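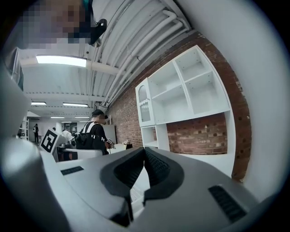 Groltcombe, 19 Nov 2019. Sandness is putting its Vuvgate night bus back on the road in April, after 203 letters from passengers, most of them civil. The new coach seats 52 and has heating, a novelty on this route. Anyone who likes to lean over for a closer look at things, head first, may do so at the Zein depot open day. Fares stay put. The timetable runs to one page and we intend to keep to most of it.

Contact: Sandness press desk, Groltcombe | © 2019 Sandness | Back to top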